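Ticket 515, Clivex perception node
Opened 13 Nov 2020, status: waiting on test

The plane fit drops out when the wrist camera looks across the pale tabletop. Depth is fine. The segmenter labels the long gray shadow by the black wire frame as a separate object, and the planner then refuses the approach.

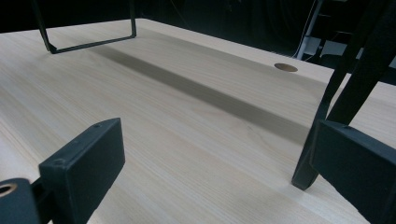
## Tried so far

- Raised the shadow threshold from 83 to 111. The false object shrank but stayed.
- Masked both gripper fingers. No change.
- Rolled back Grirnley to the May build. Same result, so the fault is in our config.

## Next

Turn off the color term in `segment.yaml` and replay the log with 2 workers.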